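Sirdale parking plan short on detail
31 March 2000

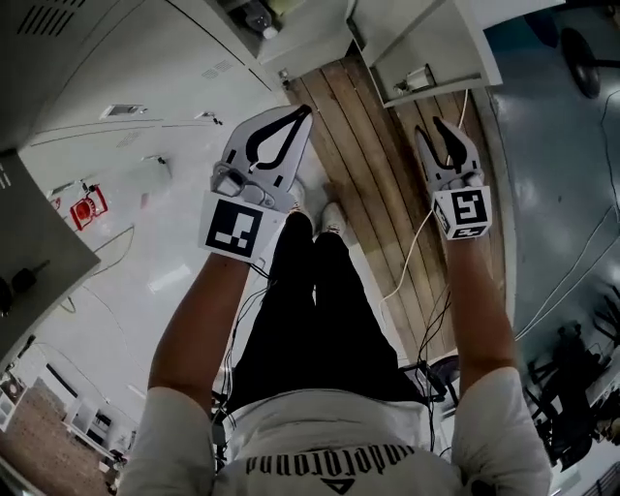
Sirdale council says its new parking scheme will free up 200 spaces in the town centre. Traders who have read the fine print are yet to work out where they are.

Under the plan, put out for comment in February, two-hour limits would apply on Grabner Street and both sides of the Gatside car park. Permits would cost residents $94 a year. The council's traffic consultant, Dikari, counted 3,386 cars over the survey period and found that 1,581 of them had overstayed.

The survey was done in the week of the Sirdale Show, when half the district was in town and the bottom oval was closed to cars. The report mentions this once, in a footnote.

"You could have counted camels that week and got a big number," said Ghazala Rana, whose fabric shop faces the Gatside ramp. "I asked for the figures for a normal week. They haven't got any."

Councillor Anum Awan defended the work, saying the pattern of overstaying was "consistent with what people tell us". She would not say which people, or how many had written in.

Nor is it clear who would enforce the limits. The town has one parking officer, who also handles dog registrations, and the draft budget has no money for a second - though it does count on a healthy rise in fines.

Submissions close at the end of next week. The full Dikari report can be read at the council's front counter but cannot be borrowed or photocopied.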